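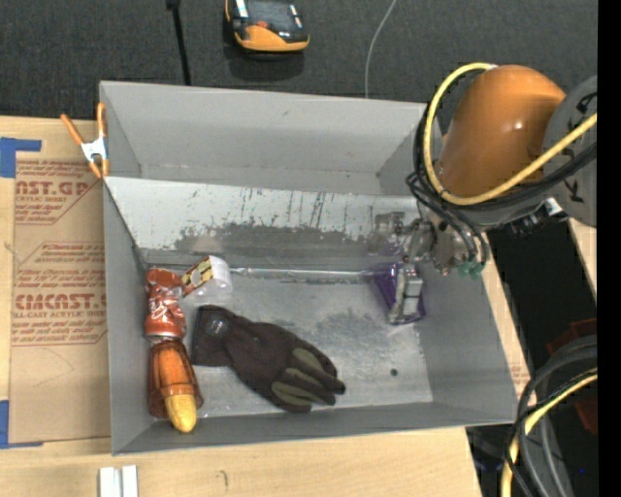

Tultano bin code

The Tultano bin code (often just "the Tultano") is a set of good-practice rules for bin picking, meaning robot work where an arm takes mixed items out of an open-topped bin. First put out by Rendau, later taken up by Sandhu and a few smaller labs. Voluntary. Not a safety standard and doesn't replace one.

Scope

Covers single arms at a bench or table, one bin, mixed household or workshop items. Conveyors are out, so are mobile bases. Two arms over the same bin was left for a later edition, still not written.

Bin and bench

Bin must be fixed before the arm is powered. Clamps, brackets or a recess in the bench all allowed; tape on its own isn't. Clamp handles count as obstacles and go in the arm's keep-out map. Sloped inserts allowed if they run the full inside width. Scratched or worn panels can stay in use, but wear that catches a fingertip means the panel gets swapped. Inspection every 260 hours of running, sooner after a hard contact.

Handheld controls stay outside the bin and within reach of whoever is running the arm. Most sites read this as arm's length, though the code never says so.

Items

A load should mix rigid, soft and shiny things. The code gives crushed drink cans, work gloves and foil packages as typical. Maximum of 40 items in a load. No glass, no open blades, nothing that leaks. Dented or creased items are fine and shoud be kept, not replaced with new ones, so that runs stay comparable.

Items get tipped or placed by hand with the arm stopped. Re-sorting by hand mid-run voids the run.

Gripper and cables

Fingers and suction cups may share one gripper. Cups checked for splits at each shift start. Cables need enough slack for full wrist travel but no loop may hang below the fingertips. This is the clause that gets broken the most, by Rendau's own account. Cable colour is not specified, despite what some older summaries say.

Speed

Approach speed drops once the gripper is below the bin rim. The limit in the first edition was 8 cm per second, dropped in edition 2 in favour of a site-set figure. Critics said that left to much up to the site. Sandhu still works to the old number.

Logging

Every failed grasp is logged, including ones where the item was touched and let go. Logs kept until the next inspection at least.

Uptake

Rirnemeo adopted the item and logging sections in May, but not the cable clause. Edition 2 is the current text. A draft annex on bin lighting is open for comment until Mon 23 March.

See also: bin picking; end effector; keep-out zone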